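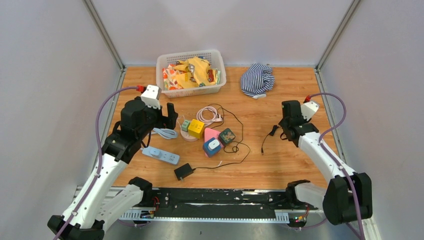

Slide 1. Two arms, one table, one basket of cloth.

Notes for the Stondolska talk, 2022-06-27. Speak slowly, skip the thank-yous.

Leave the slide up and let people look before saying anything. Then ask who in the room could clear this table. Every hand goes up. Ask who would bet money on the machine. Wait.

Main point: tidying is a pile of small jobs that don't look alike. A toy block is the easy one. It has flat sides and keeps its shape when you pinch it. Most of the demos I get sent are blocks, and I've stopped being impressed.

Go to the cables. Point at the long black one that crosses over itself near the blocks. Where do you grab it? Pull one end and what comes with it? The pink coil is no kinder.

Then the striped garment at the back. Crumpled cloth has no fixed shape, so the arm has to find an edge before it can do anything useful. Putting it in the basket is one job. Folding it is another, and vendors like to blur the two.

Numbers (say them once, don't linger):
Merno ran 939 tries at mixed tidying. 786 were logged as a success. Sounds good. Weidong Zheng went back through the log and found that "success" meant the item left the table. On the floor counted.

Ask: would you pay for that at home? On a shop floor, would you let it near a packing bench with no one watching?

Be fair here. Dalal Nassar will be in the room and she thinks I'm too hard on the Lameo team. Their cable work since November is better — I'll say so. It's still slow. About 24 minutes for a table my nephew does in 2, and he complains the whole time.

If someone brings up Pan: I haven't seen it run without an operator. Happy to be shown.

Next slide is the cost table. Check the clicker first, it stuck last time.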